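Bedmaking Tips From a Shop Floor That's Learning to Share the Work

My February post on folding fitted sheets brought in more mail than anything I've put up here, and most of it asked the same thing: is it true they're teaching machines to make beds where you work? Yes, it's true! So I'm doing a double helping this time. You get my bedmaking tips, and in between I'll tell you what it's been like at work, because the two have gotten so tangled up in my head that I can't write one without the other.

If you're new, I spent years in hotel housekeeping before I came to Larier, where we turn over furnished rentals and do the linens for them. I still go out to the apartments, but a good part of my week now is in the practice room with the Skavden people, making beds with a hand-held gripper so that a machine can learn how it's done. I squeeze, it pinches. That's my fancy new career.

Start with the bare mattress

Everybody wants to jump straight to the sheet. Give the mattress a minute first. Push it square into the frame, all the way up toward the headboard, then run your flat palm down the side rail and feel whether the gap is the same from top to bottom. A mattress that sits crooked will give you a crooked sheet every time and you'll blame the sheet.

If your bed frame has wooden rails, tuck your nails in when you slide your hand down there. I've lost more nails to side rails than to all the gardening I've ever done.

The order of the corners

Far corner at the head first. Then the opposite corner at the foot, on the diagonal. Then the other two. I know it means walking around the bed one extra time, but the sheet can't creep back on you the way it does when you do both head corners and then haul on it from the foot.

I did this for years without being able to tell you why I did it. Then Jae-hoon Ryu, who runs the practice sessions, asked me to say out loud what my hands were doing, and I stood there like a kid who'd forgotten her lines. I had to do the bed slowly, twice, and watch myself. We ended up writing down 4 corners in the order I do them, and now that's the order on the card taped up for everyone, including the two new hires who used to each have their own way. So the first thing all this automation changed for us had no motor in it at all. We finally agreed on how to make a bed.

Pinch the seam, never the cloth

Best tip on this page, so I hope you haven't wandered off. When you pull a fitted sheet down over a corner, take hold of it at the seam. The seam is doubled over and it's strong, and it'll carry the cloth along with it. If you grab the plain cloth an inch away you stretch it, and a few months of that gives you those sad baggy corners that pop off in the night.

With your own fingers you can get away with being sloppy about it. With two plastic fingers you can't, not even a little. The cloth slides right out, or it bunches up and you've got a wad. I got so annoyed my first week that I went home and complained all through dinner. But it has made me better with my bare hands, I swear. I pinch where I mean to pinch now.

Smoothing without ironing

Here are my steps for a flat top, same as I gave my sister when she moved:

Lift the sheet at the near edge, just a hand's width, and let it drop. The air does half the work.

Sweep from the middle out toward you with the side of your forearm. Palms are sticky and they drag.

Do the near edge last. Wrinkles collect there, along with anything you pushed down from the middle, and you want them all in one spot before you tuck.

If there's a crease that won't budge, mist it with plain water from a spray bottle, pull gently across the crease (never along it), and go do the pillowcases. Come back later and look again.

Plain sheets in a beige or gray show every crease, by the way, so they're wonderful for practicing and a bit cruel for guests. We use plain ones in the practice room for just that reason. At home I like a small print, and I'm not ashamed of it.

Washing, while I'm at it

Fitted sheets go in the wash on their own, or with other flat things. Put them in with socks and you'll be fishing socks out of the corners until bedtime. We tried three kinds of sheets for the rentals this winter and the ones that lasted were the Grurnanis, mostly because the elastic goes all the way around. If you're shopping, turn the sheet inside out in the store and look. Elastic only at the corners means you'll be remaking that bed every morning.

Dry them until they're just barely damp and put them straight on the bed. At work we aren't able to, but at home I do it every time and I haven't folded a fitted sheet for myself in ages. (Yes, after writing a whole post on how to fold them. I contain multitudes.)

What the work looks like now

People imagine a shiny laboratory. Ours is a big room with a bed in it and a lot of stuff parked around the walls, and it's honest work with a lot of bending. You stand at the bed, you bring the gripper in over the mattress, you do your corner or your sweep, and then you pull it all off and do it over. On a full day I'll do the same bed 40 times. My record is 70, and I wouldn't recommend it, my lower back sent me a formal letter.
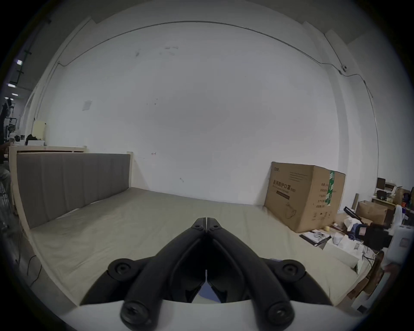 Gripper closed over the near end of the mattress, sheet on, a few creases still to chase along the front edge.

A few things I've picked up from those long days, and they go for anybody who makes a lot of beds, whether it's for a bed and breakfast or four kids:

Switch sides. Whichever side of the bed you like to start on, start on the other one after lunch. Your shoulders will notice.

Put a knee on the frame or the floor instead of hanging over the mattress from your waist. I keep a garden kneeling pad by the door and I don't care how it looks.

Rest your grip. With the gripper I was squeezing much too hard, the same way people strangle a vacuum handle. Open your hand all the way between corners, spread the fingers, shake it out.

Keep cords off your walking path. Any cable on the floor near a bed will find your foot when your arms are full of linen. Run it along the wall or tape it down before you start, even if you're only going to be a minute.

And clear a landing spot. You need one clean flat place within reach for the pillows and the folded top sheet, or they'll end up on the floor and you'll be washing them again.

Are they going to take your job?

I get this one from my mother, from my neighbor, and from roughly half of you. I can only tell you what's happened so far. Larier put in the Skavden system for the stripping, which is the pulling off and the bagging, and I won't pretend I miss that part. It's slow at it. It takes its time over a pillowcase like it's defusing something. But it can do it while we're on the next unit, and there used to be 3 of us on stripping alone at the busy end of the month. Those three are all still here. One moved to inspections, one splits her time with the practice room like me, and one drives.

The hours did change, and I'd be fibbing if I said everybody liked that. We used to finish early when we worked fast, and that little bonus is gone – the schedule gets built around the machine's pace now and you can't hurry it along. Han, the outfit that sets up our rotas, has redone ours more than once since the new year. I've asked for the practice days to be posted further ahead, and for a proper break after every long run of corners, and we got the break. I'm still working on the other one.

What surprised me was getting asked things. In all my hotel years the only question I ever got was whether the room was ready. Now somebody with a laptop wants to know why I tug twice on the last corner. (The first tug seats it, the second one tells me if it's seated. You should do it too.)

One more tip, for the headboard end

If you have an upholstered headboard with stitched channels, run the soft brush of the vacuum down the channels while the bed is stripped, top to bottom, going with the stitching. Dust sits in those grooves and drops on your nice fresh pillows the first time you lean back. Do it before the clean sheet goes on. I have done it after, and then I did the sheet again.

Next time I'll do duvet covers, including the rolling-it-up-like-a-burrito method that a reader wrote in to defend at great length. Keep the mail coming, and if your workplace has brought in something similar I'd love to hear how they've handled the breaks.

Posted March 1, 2026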